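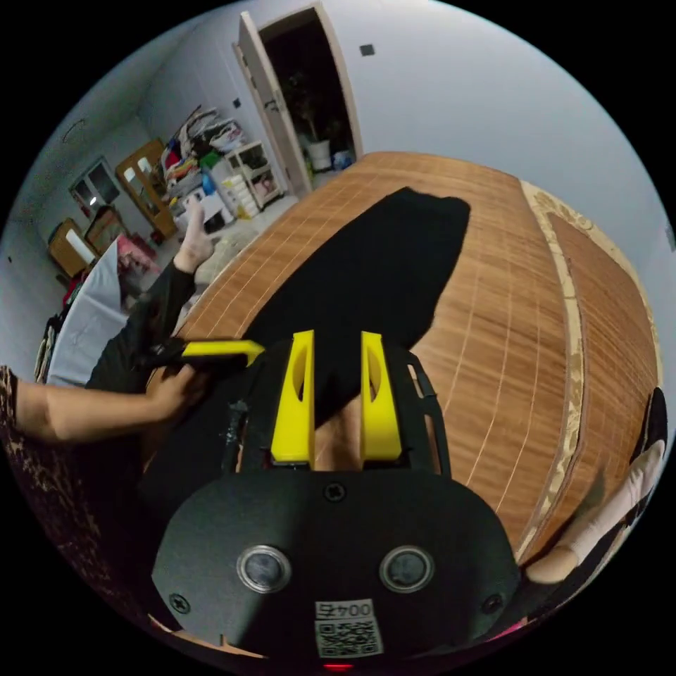 **Equipment planner, household handling project (part-time)**

Drivach is looking for someone to plan and look after the equipment budget for its household handling project. The job is based at our Kurthorpe office, with some days working from home. It is a fixed-term post, starting in September.

The project collects recordings of ordinary housework, mostly clothes and bedding, made with hand-held grippers in people's homes. Next year we want to move part of the work on to robot arms. Before we spend the money we need a proper plan, and at the moment we have a spreadsheet that has been added to by too many people.

**What you would be doing**

- Keeping the list of grippers, chargers, cables and storage cards up to date, including what is out on loan and what is away for repair.
- Getting quotes for two robot arms and setting them side by side, with delivery, fitting, training and service costs included.
- Working out whether to buy, lease or hire. Gebretsadik has offered us lease terms and Traterel sells outright, so the two are hard to compare as they stand.
- Planning for spares. Fingers and lens covers wear out first and we have tended to order them late.
- Writing a short spending report each month.

Single orders up to £967 can be placed without a second signature. Anything above that goes to the project lead.

**What we are looking for**

You will need at least two years' experience of buying or budgeting for equipment. It could be in a laboratory, a college, a workshop, a hospital or somewhere else. You should be comfortable with spreadsheets and with ringing suppliers to chase a late order.

You do not need to know how to program a robot. You will be expected to read a data sheet and ask the engineers about the parts that are unclear. A driving licence is useful, as kit sometimes has to be collected from homes outside town.

**How to apply**

Send a CV and a note of no more than 200 words about something you bought for work, what it cost over its life and what you would do differently. Please say which days you could work. Applications go to the Drivach office in Kurthorpe, by post or by hand at reception before 4 pm.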